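Weekly planner prints shifted, left column lost in the binding
Planners and Printables > Page Setup

Posted by tully_pages, 24 February 2019

I bought the undated weekly planner from Plumex (PDF, US Letter) and print it double-sided for a ring binder. Front pages are fine. On the backs, the holes go through the Monday column. Scaling is set to "Fit." Which setting moves the back page only? 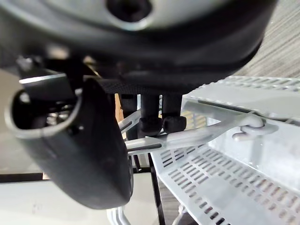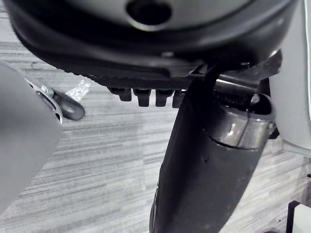
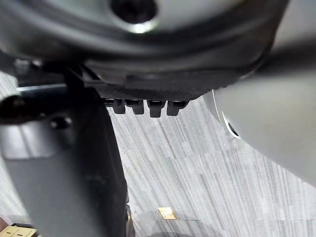

Dark rounded housing at the top in all three.

Chukwuemeka Akande
Two separate problems. First, change "Fit" to "Actual size." Fit shrinks the page and recenters it, so the wide inner margin in the file gets smaller. Second, the backs need a mirrored margin. Check whether your PDF has separate left and right pages. If every page has its wide margin on the left, the backs will always be wrong. Look for a "binding offset" or "gutter" option in the printer driver, set it to the long edge, and print one test sheet before you run all 200 pages.

fekgate383
Just print single sided

lundosden
Same file here. The May update has left and right pages in it. Download it again from your order page and set duplex to "flip on long edge."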